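Ticket 908: Order exports drop the lid color on two-part items
Status: Open (reopened twice)
Product: Skolley inventory, hosted
Reported by: Helmut Ostermann, Cludilness
Attachments: 1

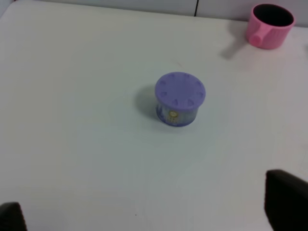

Attachment 1: small round container, lavender lid

Opened 23rd January

When we export open orders to CSV, any item with a lid option comes out with the lid column blank. The order screen shows the color. The packing slip shows the color. The export does not. We sell storage tubs in several lid colors and the warehouse at Lekari works only from the export, so they are guessing.

Rows in the export: 237
Rows with a lid option set: 76
Rows where the lid color came through: 30

So it is not blank every time, which I find more worrying than if it were. One of the bad ones is a tub whose order says lavender and the export says nothing.

Reply from support

Hi Helmut, thanks for getting in touch. This is usually a caching problem. Please clear your browser cache, sign out, sign back in and run the export again. I'm marking this as resolved for now.

Reply from Helmut Ostermann

Please don't mark it resolved. I cleared the cache and got the same file. I then ran the export on a second computer that has never signed in to Skolley before, and got the same file again. I compared the two line by line and there is no difference. I don't see how my browser cache could blank a column in a file that your server builds, but I did the test anyway so we can cross it off.

Reply from support

Thanks for trying that. Could you check that your spreadsheet program isn't hiding the values? Some programs change the format of a column when they open a CSV.

Reply from Helmut Ostermann

Opened it in a plain text editor. There are two commas with nothing between them. Nothing is being hidden.

Ticket closed automatically: no activity
Ticket reopened by customer

Reply from Helmut Ostermann

I answered the same afternoon, so I don't know what "no activity" refers to.

I did some sorting while I waited. The 30 rows that work were all entered by hand on the order screen. The ones that fail all came in through the Söderlund connector. I'm not saying the connector is the cause. It could be that hand-entered orders store the color somewhere the export looks, and imported orders store it somewhere else. You can see that from your side and I can't.

One more test: I opened a failing order, changed the lid to white, saved, changed it back to lavender and saved again. That order now exports correctly. Please don't offer this to me as the fix. I am not going to do it by hand every morning.

Reply from support

Hi Helmut, this has been passed to our second-line team. They believe the update released last night will correct it. Please test and confirm. Closing as fixed in release.

Ticket reopened by customer

Reply from Helmut Ostermann

Tested. Old failing orders: still blank. New order through the connector, placed this morning after the update: also blank. I read the release notes twice and the only mention of exports is a new date format, which we didn't ask for and have switched off.

Could second line answer these directly?

1. Which field does the export read for the lid color?
2. Does the connector write to that same field?
3. If not, when did that change? Our exports from July are complete, connector orders included.

Reply from second line

Hello, I've picked this up. To answer the first question, the export reads the option label. The connector appears to write the option code and leave the label empty until someone saves the order. That would fit your save-and-save-back test. Still looking into the second half and the July change. Could you send one failing order exactly as the connector delivers it, before anyone opens it?

Reply from Helmut Ostermann

Sent by secure upload, unopened. That explanation makes sense to me, but I've been told this was fixed once already, so I'll believe it when I have a full column. Please leave the ticket open until I've run an export myself.

Status changed: Open, waiting on second line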